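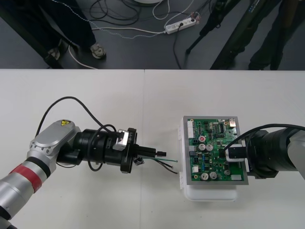 The two arms at the bench in Mustbridge, with the circuit board between them.

Mustbridge robotics students get wired up for Flustdale

Friday, September 8, 2023

If you want to see what a group of students can get done in a term of Thursday evenings, drop in on the Mustbridge robotics club. The club's wiring project is well under way, and it is a beauty: two robot arms, one circuit board and a job that most grown-ups would hand to somebody with steadier fingers.

The project is called Womer. Its aim is to have a pair of arms work together on the inside of an electronics box, with one arm looking after the leads and the other looking after the board. It will be the club's entry in the open bench class at the Flustdale student robotics day, and it is the first time Mustbridge has entered anything with two arms. Last year's entry sorted bottle caps by colour and came fourth, and everyone agreed it was time to try something harder.

They certainly have! A bottle cap sits where you put it. A wire springs back, twists around its neighbour and points at the ceiling when you wanted it pointing at the board. The students spent the first three weeks of Womer doing nothing but picking up short lengths of cable and putting them down again, and several of them will tell you they now see wires in their sleep.

There are 11 students on the project this year, from Years 9 to 12, split into a motion group and a bench group. The motion group plans how the arms move and keeps them from arguing over the same bit of space. The bench group sets out the work, labels the leads, writes up each run and gets to say when a run is called off. The groups swap at half-term, which was unpopular when it was first suggested and is now everybody's favourite rule. People who have had to set out the bench write much kinder motion plans.
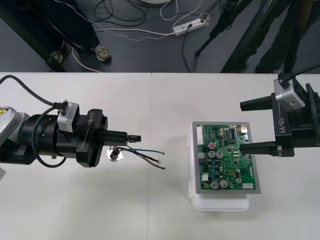
Sharing a job between two arms is the part of Womer the club is proudest of, and the part that has caused the most groaning. The students began with each arm taking turns, which was safe and terribly slow. Since August they have been working on having both arms at the board together. One gripper carries the green wire and its two black companions in from the left, stripped ends pointing toward the work, while the other comes in from the right and presses a finger down on the side of the board. Getting the pressure right on that second arm took the motion group most of a month. Too light a touch and the board can slide about on its tray, too heavy and somebody on the bench group yells.

The early runs were done with an empty box and a piece of cardboard cut to size. Moving on to a proper populated board was a big night for the club, and there was cake. It also brought a whole new set of problems. Cardboard is flat, and a board has capacitors and connectors standing up all over it, so a path that was fine one week was suddenly no good the next. The bench group drew up a height map with a ruler and coloured pencils, and the motion group turned it into a list of places the fingers are not allowed to go. The pencil version is still stuck on the cupboard door and still gets looked at more often than the one on the computer.

Every run goes in the log, good or bad. By the end of August the log had reached 1134 entries, a number the students are very pleased with, and a fair share of those entries say things like "dropped it" or "green one again". Reading back through it is great fun. You can follow an idea from a scribbled question in one person's handwriting to a working move three pages later in somebody else's.

At Flustdale, each team in the open bench class gets eight minutes to show its task and then eight minutes with the judges, who like to ask students about the bits that didn't go to plan. Mustbridge should have plenty to say. Teams can use any task they like as long as it fits on a table and the students can explain every step of it, so the range is always wide. Among the other entries on this year's list are a seed planter and a page turner for sheet music, and the Mustbridge students are already keen to get a close look at both.

Support for this year's travel has come from Sjöberg, the electrical supply shop on the main street, which has also let the students raid its offcuts bin for practice wire. The club goes through a lot of practice wire.

There is still work to do before the team packs up. The motion group wants a smoother approach on the left side, where the leads tend to fan out, and the bench group is pushing for a full practice in front of an audience — parents, younger students, anyone who can be talked into standing quietly for eight minutes. That practice will be held in the workshop on the last Thursday before Flustdale, starting at 6:30, and visitors are very welcome. Come in by the side door and please keep bags off the floor near the bench.

The club is also taking names for next term. No experience with robots or programming is needed, and students from Year 8 up can join. Sign-up sheets are at the front office and the library desk.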